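4.2 Floor covering and the placement of heavy items in mixed-use offices

Figure 3. Carpet-tiled office floor with a front-loading washing machine, a small round stool or side table and office chairs.

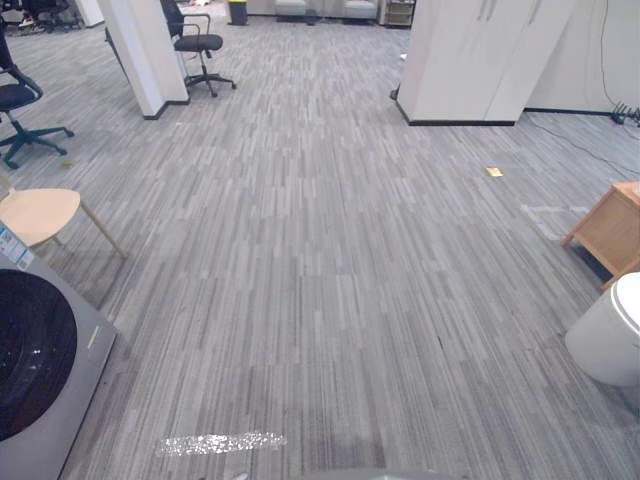 Petek objected at the first reading of this section that carpet tile should not be treated as a single class of floor, as a loose-laid tile and a bonded one behave quite differently under a point load. The objection is accepted. In what follows, "tile" refers to the loose-laid type unless stated otherwise, and the bonded floors at Nadoritz are reported separately in Section 4.4.

The survey covered 103 rooms on two sites, Vilela and Nadoritz, all of them let as offices and all used in part for something else: storage, product display, light repair or a staff laundry. Of these, 26 held at least one domestic appliance standing directly on the carpet. Washing machines were the most common, followed by refrigerators. Figure 3 gives the general character of such rooms. The striped tiles are laid in alternating blocks, and the same floor carries the appliance, the wheeled seating and, at the far end, two low upholstered seats placed against a white wall.

Three kinds of contact were distinguished. Static contact covers appliances and low seating, which are moved seldom and leave a dent at each foot. Rolling contact covers office chairs on five-star bases, where wear is spread over a broad patch but falls most heavily along the tile joints. Light contact covers stools, side tables and bins. Slender angled legs were placed in the third group at first. They were later moved to the first, as the small area of the foot gave dents comparable with those under much heavier items.

Dent depth was read with a dial gauge at each foot, 10 minutes after the item had been lifted clear, and again the following morning. Readings were taken by the same person throughout (Seo). Where an appliance could not be lifted safely, the room was left out of the depth results but kept in the count of items. This affected four rooms, all at Vilela.

Patterned tiles raised a difficulty that had not been foreseen. On floors with thin streaks in several greys, shallow dents were hard to find by eye, and the occupants' own reports of damage were correspondingly few. On plain tiles the reports were more frequent for dents of the same depth. The visual inspection score used in the earlier Rurnasent work therefore cannot be compared between the two floor types, and it has been dropped from the present analysis. Small debris on the pile was noted separately - it was not scored as wear - and its position in relation to chairs and appliances was marked on the room plan.

Recovery overnight was close to complete for rolling contact. For static contact it was partial in most rooms and absent in 25 of the measured positions, nearly all of them under the front feet of washing machines. Wyss has suggested that vibration during the spin cycle packs the backing in a way that dead weight does not. The present data cannot settle the point, as the survey did not record whether a machine was plumbed in or merely stored. A further visit to Nadoritz in August will add this item to the room sheet, together with the tile batch where it can be read from the underside.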